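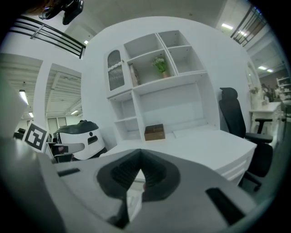
4.2 What people did between stops

I rode the coach from Plollmont to Nastville 3 times in August, sitting near the back with a notebook and a bag of pretzels. The tour carries 30 seats, and on my second trip 29 of them were taken. I'd expected folks to talk about the churches and castles. Mostly they talked about lunch! Niall Innes, who guided two of the trips, told me he now plans his stories for the stretch before Lamont, when people are still awake enough to laugh.
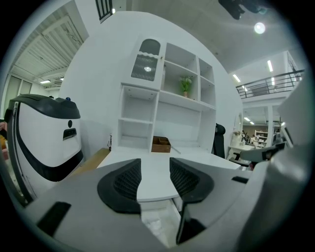
Our travel diaries tell a different story from the chatter on the bus. Corina Mösli and I read them separately, then argued over the codes for most of a month (she won more often than I did). We settled on 200 entries that mentioned a particular building or street. Reading went best with one diary at a time on a bare stretch of desk, and a flat white desktop like the one in Figure 3 shows up pencil crumbs nicely. The abbey at Lamont came up again and again, but so did the parking lot next to it, where travelers had their first free hour of the day. 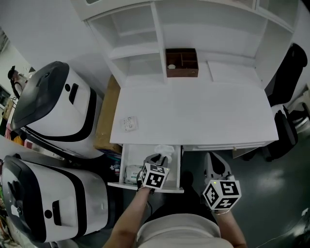 Free time seems to matter more than the brochures let on. Riders who booked through Drivero got a longer break in Nastville, and their entries from that afternoon are fuller and a good deal funnier - one woman wrote a whole page on a bakery line. I can't say the break caused it, as those riders also picked the slower tour to begin with.

Figure 3. White desk with built-in hutch.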